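The knob day, February 2026

Well, that was a long one. I'd promised myself I would be home by teatime, and instead I spent the whole day on the simulated door.

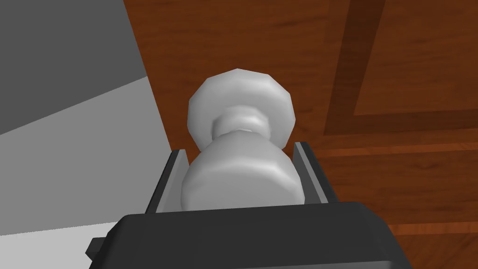 I'd queued up 4000 attempts overnight and came in feeling rather pleased with myself, coffee in hand, and the log said it had stopped at 1658. Not crashed, just stopped, with the arm shoving at the door as hard as the software would let it. The force numbers were ridiculous! If that had been the real arm in the Flester lab, we'd have been sweeping up bits of finger, and possibly bits of door.

Ffion came over and we played it back at a crawl. The fingers close, the knob starts to turn, and then the wrist gets to the end of its travel and the controller simply carries on asking for more. There's meant to be a force limit that makes it let go. I had set that limit myself (I even remember being smug about it), but it was only being read at the start of each run, and when Velimir changed the reset code last week it went back to the default, which is no limit at all. So really it was half his and half mine -- he was very nice about it, and I was a bit less nice, and then I said sorry and made the tea.

We put the check inside the loop and tried 9 runs by hand. It let go properly in all but 2, and those look like a different problem, something about the fingers slipping round the knob before the wrist runs out. I've written it up for Iveta, who wants nothing going near the Rosales arm until she's seen a clean night of it. Fair enough.

Set the full batch off again at half six. Forgot to buy milk. Must ring Mum tomorrow.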